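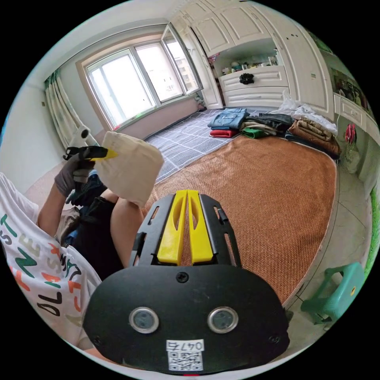
1. Dollau, the bedroom build, part one of however many this takes

Hello to everyone who came over from the workshop list! Several of you asked how the laundry robot is getting on, and the short version is that it can't fold anything yet, but the hand tools are together and we've been folding on the bed with them (gloves on, knees complaining) so that Dollau has something to learn from. I'll try to keep these posts short. I know I said that last time.

2. For the new people: Dollau is a secondhand arm on a plywood base that lives at Suravcombe, our shared workshop, between the lathe and the sink. It was bought to sort screws. It was very bad at sorting screws. I'd wanted it to do laundry from the beginning anyway, so I was less sad than I pretended to be.

3. The idea is that the yellow fingers on the hand tools are the same fingers Dollau has on its wrist, so whatever my hand manages with a shirt hem, its hand ought to be able to manage too. That meant making the arm's gripper and the hand tools from one set of drawings, and I can tell you that keeping one set of drawings is harder than it sounds when you get excited at night and change a screw hole.

4. We're on finger version 4. The first was too stiff and pushed cloth around like a snowplow. The second was lovely and soft and snapped. The third I don't want to talk about. This one has the long cutouts, which let the tip give a little when it presses into the mattress, and so far I'm very fond of it.

5. Jeans are the easy ones, by the way! Heavy cloth stays where you put it. I had expected the opposite and spent a whole evening in August making stronger springs for denim, and those springs are now in a jar.

6. Shirts are another matter. A collar is two or three thicknesses that don't want to move together, and a cuff will flip over the second you let go of it. What seems to work best for me is pinching well in from the edge, lifting less than I think I need, and going slowly enough that I could hum along. Here's the one I've been practicing with most.
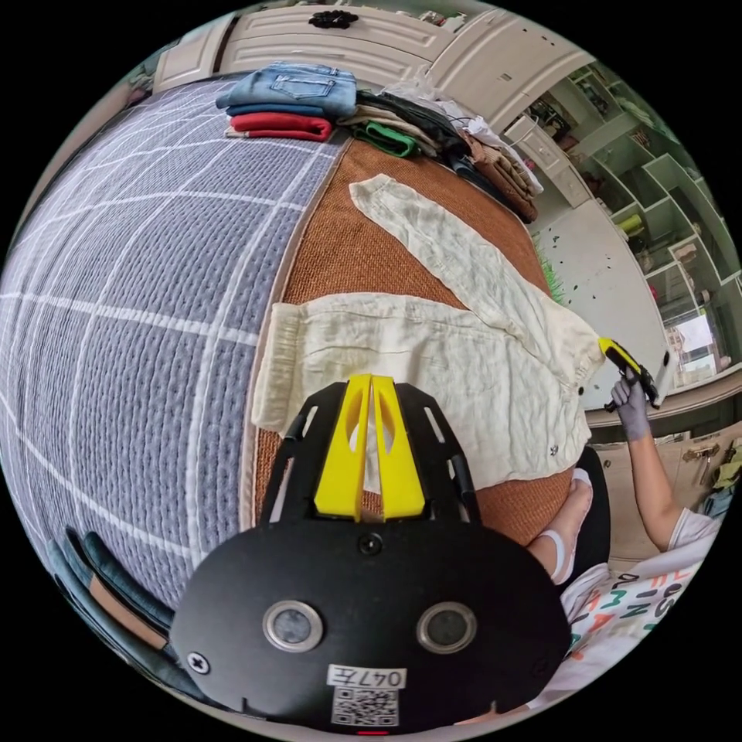 Cream linen shirt on the mat, sleeve out, before the next fold.

7. Linen wrinkles if you so much as look at it, and the wrinkles are useful. A flat, ironed shirt taught the software to expect flat, ironed shirts, and then it met my actual laundry. So no more ironing for the sake of science, and I can't say I mind.

8. A few people asked about the woven mat. The tips slide along it without dragging it with them, which a fluffy blanket will not allow. The weave does show up strongly in the recordings, so I want to do a good long run on plain sheets as well before anything gets trained in earnest.

9. Numbers, for those who like them: 1204 folds kept so far. The target I wrote on the whiteboard is 2307, and I wish I could give you a noble reason for that. It's how many fit on the drive at the setting we use, I worked it out with a pencil, and now it's on the whiteboard in permanent marker.

10. What gets thrown out: anything where a finger slipped off and I grabbed the cloth with my other hand without thinking (I do this constantly), anything where the two tools bumped, and anything where I was talking and forgot which way the sleeve went. Miyuki Sugiyama thinks I should keep the bumps and mark them as bumps. She may be right. I've started a second folder.

11. If you're building a pair yourself, put the grip together before you close up the body. I closed mine first, and the cable was pinched in there for five evenings while I blamed the software. Leave a bit of slack where it goes around the hinge, squeeze the trigger a good many times with the cover off, and watch the cable the whole way. Then close it.

12. Also: weight! They feel like nothing on the bench. After an hour your forearm will have opinions. I've shaved what I can off the handle and I'm looking at the back cover next, though it has to stay stiff enough that the lenses don't shift.

13. Small cloths are what I'm on now, and they're a rest after shirts. Fold, turn, fold, and you can do a whole string of them before tea.
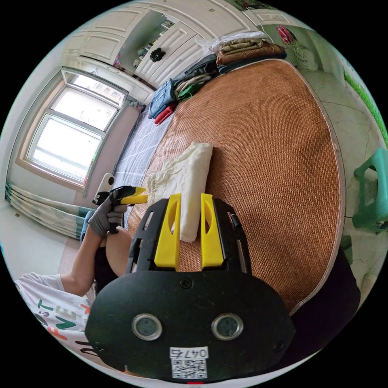 Kohei Amano asks whether Dollau will need both arms for all of this, or whether one arm could manage the small things while the second is still in pieces.

14. Kohei, I think one could, for the plain squares at least! I've been recording some one-handed folds with that in mind, using the mattress to hold the cloth down for me. They come out crooked. I'd be very happy with a crooked fold from a robot.

15. The second arm needs a shoulder bearing, and the one that came was the wrong size, and the replacement is on its way to Suravcombe now. If you're in the workshop and a small heavy box turns up with my name on it, please put it on the shelf over the drill press and send me a message. I'll bring the drawings along for anyone who wants a copy, with the screw hole fixed.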